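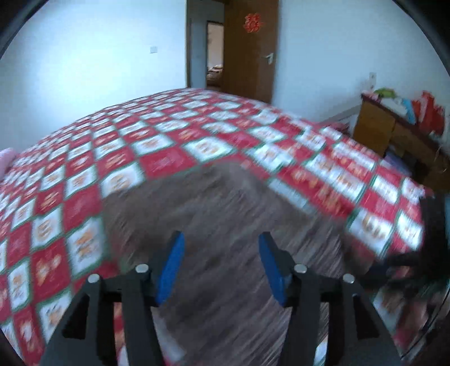

A checkerboard quilt, red squares and white squares, on a big bed.

WHY ARE QUILTS MADE OF SQUARES?

Look at a bed near you. Plain cover? Stripes? Or squares, like this one?

Squares are everywhere on quilts. Old ones, new ones, tiny baby ones. Let's find out why – quick, before bedtime.

What is a quilt anyway?
A quilt is a fabric sandwich. Top layer, pretty. Middle layer, fluffy. Bottom layer, plain most of the time. Stitches go through all three and hold them together. No stitches and the fluff slides down into one corner. Cold feet!

So why squares?
Long ago cloth took ages to make. You didn't throw bits away. Old shirt, worn at the elbows? The back was still good. Cut it up, save the pieces. Squares are easy to cut and they fit together with no gaps. Try that with circles. (Really, try it, with coins on a table. See the holes?)

Sewing lots of pieces together is called patchwork. A big patchwork top can have more than 1,000 pieces in it, if they are small.

Is it always real patchwork?
Nope. Some covers are printed. The squares are just coloring on one big peice of cloth. To check at home, run a finger over the line between two squares. A bump means a seam. No bump – probably printed.

What makes a checkerboard?
Two colors, taking turns. Red, white, red, white. Next row starts with the other color, so the same colors only touch at the corners. Look at the quilt in the photo again. The white squares have orange and red designs on them, and every square has a thin green border. Red and green are opposites on a painter's color wheel, so a little green line shows up well next to red.

Make a paper one
You need: red paper, white paper, glue, a big sheet to stick it on.
1. Cut 8 red squares and 8 white ones. All the same size!
2. Lay out four rows of four. Red first, then white first, then red first, then white first.
3. Check it. Then glue all 16 down.
4. Draw somthing on the white squares. Flowers, stars, your cat.
5. Green pencil round the edges.

Words to know
Patchwork – pieces of cloth sewn together
Seam – the line where two pieces join
Batting – the fluffy stuff in the middle

Next up from Bollport Kids: how do pillows get their feathers?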